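Print this page | E-mail this page

TRALTBRIDGE OUTDOOR CLUB
Leader's Set-Up Guide, Section 3: Rigging a Swimming Hole for a Group Day

Read Section 2 (Getting There) first. If you skipped it, you are probably at the wrong quarry. The Hernstead quarry is the one with a gate. The Jokville quarry is the one with a goat.

3.1 Before anyone changes into a swimsuit

1. Arrive an hour ahead of the group. They will be late, but you won't know by how much.

2. Walk the whole bank at the swimming area. Pick up glass, fish hooks and any lawn chair that has given up on life.

3. Sound the water. Drop the weighted line from the inflatable boat at each marked spot and write the depth on the card. Do this every visit. Pai Creek moves its gravel around all winter and does not send out a newsletter.

4. Check below the surface with a mask. The line finds the bottom. It will happily miss a sunken log a foot to the left.

5. If you can't see your own feet when standing waist deep, there is no jumping that day. Swimming is at the leader's discretion, and the leader is you.

CAUTION: Last year's depth card is a souvenir. Throw it out or frame it.

3.2 The rope swing

1. Look at the tree before you look at the rope. Dead limbs, fungus at the base or fresh cracks mean the swing stays in the bag.

2. Hang the rope over the padded sleeve, never over bare bark. The kit rope is rated at 950 pounds, a number that applies to a new rope with no knots in it. Ours has knots in it.

3. Load it slowly with two adults, feet close to the ground. Bounce a little. Try to look dignified.

4. Set the grip knot at chest height for your shortest swinger. Tall people can bend.

5. Mark the let-go point with the orange float. Anyone who comes back to the bank still holding on goes to the end of the line, after a kind word.

NOTE: One swinger at a time. Despina Todorova has heard every argument for the tandem swing and keeps a file of them.

3.3 The safety line

1. Clip the floating line to the upstream anchor, then row it across. Rowing first and clipping second has been tried.

2. Let out all 175 feet. Leave slack enough for a shallow curve downstream.

3. Put a throw bag at each end and one with the spotter.

CAUTION: Do not tie the safety line to a vehicle. People drive vehicles home.

3.4 Packing up

1. Rinse the rope in clean water and hang it in the shade. It goes back into the bag dry, even if that means Thursday.

2. Count heads, then towels. The first number matters more.

3. Tighten the anchor shackles with the screwdriver through the eye of the pin, then put the screwdriver back in its bin.

4. Send the depth card and any damage notes to Parvathi Thomas. "Rope seems fine" is not a damage note.

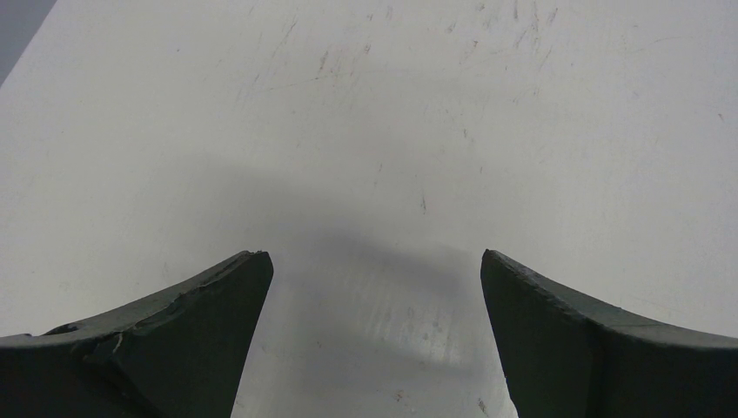
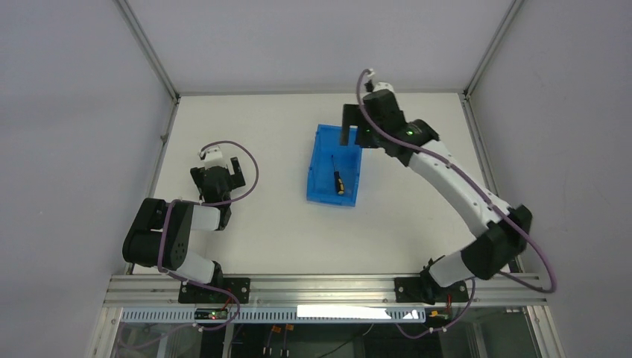 Second picture: screwdriver in the blue bin.

Related sections
Section 2: Getting There (Both Quarries, One Creek)
Section 4: Cold Water and Overconfidence
Section 5: Spotters and Whistle Signals
July Kit Inventory
Borrowing the Inflatable Boat

Print this page | E-mail this page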